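Household Storage Handling Set: Data Card

Release note dated 22 May 2020
Prepared by the Skavness group for manual task recording
Contact for this card: Solange Cormier

This card accompanies a set of recorded demonstrations in which people carry out small kitchen storage chores with hand-held grippers. The recordings are meant for groups that study whether a machine can take over such chores in an ordinary home. The card states what the set contains, how it was made, and what it should and should not be used for.

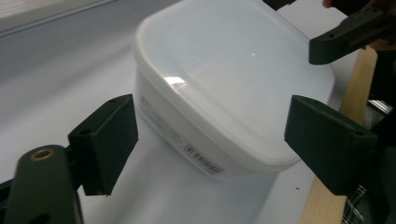
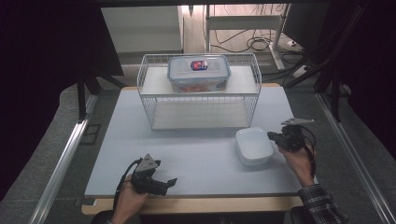 1. Summary

Name of the set: Cakosus
Current part: Landry (tabletop storage)
Number of demonstrations: 3,871
Demonstrations held back for testing: 500
People who gave demonstrations: 82
Recording: one camera on each gripper and one overhead or head-height camera
License: research use, on written request

2. Purpose

Putting food containers away is a chore that most adults perform without attention. It remains difficult for machines. Lids are slippery, clear walls give a camera little to hold on to, and a container that is half full does not behave like an empty one. Work on these problems has been slowed by a shortage of recordings in which the task is done at normal household speed by people who are not robot operators by trade.

The set was assembled to help fill this gap. It is intended to support three kinds of study:

– learning to pick up, carry and put down light containers with two fingers;
– learning to use two hands together, for example to steady a basket while something is placed in it;
– judging, from video alone, whether a container has been gripped firmly enough to lift.

3. Contents

Each demonstration is a single attempt at one written task. Tasks were drawn from a fixed list. Typical entries are "put the container on the upper shelf," "move the dish to the front of the board," and "take the can off the lid and set it down." The objects are ordinary items of the kind found in a kitchen cupboard: plastic food containers with lids, a two-level wire basket, small square dishes, and cans. Stickers and printed labels were left on the objects as bought.

For each demonstration the following are provided:

– video from every camera in use, aligned in time;
– the opening width of each gripper throughout the attempt;
– the position of each gripper relative to the table;
– the written task;
– an outcome mark of "complete," "partial" or "failed."

Failed attempts make up 181 of the demonstrations. They were kept on purpose. Users who want only completed attempts may filter on the outcome mark.

4. How the recordings were made

The person giving the demonstration sat or stood at a small table and held one gripper in each hand. Tasks were read aloud before the attempt began. The person was asked to work at a comfortable speed and to stop when satisfied with the result. No one was told which grasp to use, and the variety of grasps in the set is wide for that reason. Some people take a container by its two side walls; others prefer the rim of the lid.

Objects were moved to new starting places between attempts. The lighting was left as it was in the room, and reflections on lids and other shiny surfaces are common. These have not been corrected.

Outcome marks were given by two reviewers working apart from each other. Where the two disagreed, the attempt was viewed a third time and a single mark was agreed.

5. What the set can tell us about readiness

Readers often ask whether results on a set of this kind show that machines are ready for household work. The Skavness group takes a cautious view. In our own trials, a model trained on the Landry part and run on a pair of fixed arms could place an empty container on an open shelf with reasonable regularity. It did much less well when something was resting on the lid, when the container was close to the wires of the basket, or when the first grasp slipped and a second was needed. A person corrects such a slip at once. The trained model often continued as though the container were still in its fingers.

We therefore regard the chore as partly within reach under arranged conditions, and as unsolved in a home where the shelf is crowded and the objects change from day to day. Results should be reported by task. A single average over the whole set hides the difference between the easy placements and the hard ones.

6. Known limits

The set covers tabletop work only. Cupboards, drawers, refrigerators and sinks do not appear as work areas.

All tasks were done with two-finger grippers. The recordings say little about hands with more fingers or about suction tools.

The gripper cameras sit close to the object. Text on labels is often blurred, and models that depend on reading a label will perform poorly.

Hands and sleeves are visible in many views. A model trained on raw video may come to rely on them, and users are advised to test for this before moving to a machine with no person present.

Gripping force was not measured. Opening width is a weak substitute, particularly for soft-walled containers.

7. People and privacy

All persons who gave demonstrations signed a consent form that covers research use and sharing with other research groups. Faces and voices were removed before release. Hands were left in view, as the recordings would be of little use without them. A person who wishes to withdraw may write to the contact named on this card, and the related demonstrations will be taken out of the next version.

8. Uses that are not supported

The set should not be used to identify individuals, to rate the skill or speed of workers, or to support a claim that a product is safe around people. It contains no safety testing of any kind.

9. Maintenance

Corrections to outcome marks are collected and issued together. The next version is planned for July and will add the Uvgate part, which covers folding cloths and stacking plates. File names in the Landry part will not change. Groups that publish results are asked to state the version used and to note any demonstrations they left out.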